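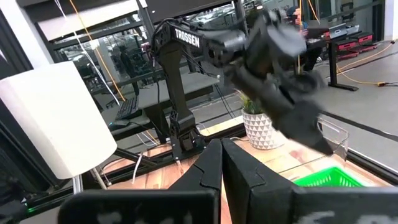
Teaching by demonstration: frequently asked questions

These answers are for people who have booked time on the teaching benches at Vinis, and for anyone recording demonstrations for the Prurnuler task set. If your question is not covered, ask at the front desk or write in the booking notes.

Do I need to know how to program?
No. You move the robot through the task and the Oter software records the joint positions and the camera video together. Starting, stopping and saving are done from the keyboard or the foot pedal.

What is the difference between hand guiding and remote control?
In hand guiding you hold the arm and push it where it should go. In remote control you hold a smaller leader arm, and the working arm copies it. We use remote control for most tasks. Your hands stay out of the camera view that way, and the recording looks like what the robot will see when it runs alone.

Which one should I book?
Pick remote control for anything with two arms, and for pick and place, sorting and packing. Hand guiding is fine for a single arm following a path, such as wiping or tracing an edge.

How long is one demonstration?
As long as the task takes. Putting one item into a basket is usually well under a minute. There is no benefit to rushing. Move at a speed you can keep up for the whole session.

How many demonstrations does a task need?
The standard batch is 100 per task. Harder tasks may need more than one batch. The largest set we have recorded so far, a basket packing task, has 1095.

Should I do it exactly the same way every time?
Use the same order of steps, but change the starting positions. Shift the item, turn it, move the basket a little. If every recording starts from the same layout, the robot will only learn that layout.

What if I drop something?
If you can pick it up again with the gripper, keep going and save the recording. Recoveries are useful. If the item leaves the table, press Discard and reset.

Can I reach in with my hand?
Not while the arms are live. Press Pause, wait for the light on the controller to turn yellow, then reach in. Long hair should be tied back and loose sleeves rolled up.

The arm lags behind my hand. Is that normal?
A small delay is normal. If it gets worse during a session, save your work, close Oter and open it again. Then move both leader arms to the home position before you reconnect.

Can I use the wrist cameras only?
Yes, but tell us when you book. The default is wrist and overhead together.

How long are sessions?
Each session is 2 hours. Benches open at 8 in the morning, and on Saturday they close at noon. Please leave time at the end to park the arms and upload.

Where do my recordings go?
They are copied to the Vídalín server after you press Upload. Failed uploads stay on the bench computer and can be sent again from the File menu.

Can I delete a recording later?
You can delete your own until the batch is marked closed. After that, send us the recording number and the reason.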